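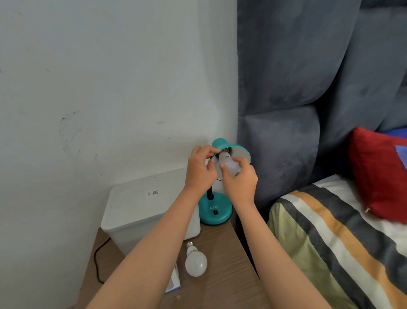 Bench Notes: Light bulb replacement

A bulb in a bedside lamp is a two-handed job. One hand steadies the shade by its rim, the other turns the bulb in a metal socket set inside the cone. People do this with little attention. For a household machine it remains one of the harder items on our chore list.

Yuk-lan Choi's group at Kenance ran the task 255 times in February on a two-arm bench setup with the Wornov wrist controller. Removal went reasonably well. Insertion did not: the usual failure was cross-threading in the first quarter turn, followed by slippage on the globe once torque rose. In 5 runs the lamp went over — the base was light and the holding arm reacted late.

Two problems stand out. The shade hides the socket from most viewing angles, so the last stretch of the approach depends on touch. The grip must also be released and reset several times per bulb, and each reset loses a little alignment.

Malhotra reports better seating with a compliant wrist, but only on fixed ceiling sockets. Freestanding lamps are still open. Our view for now is that bulb changing stays a manual chore. Bokeck will repeat the insertion runs with a weighted base and a softer fingertip.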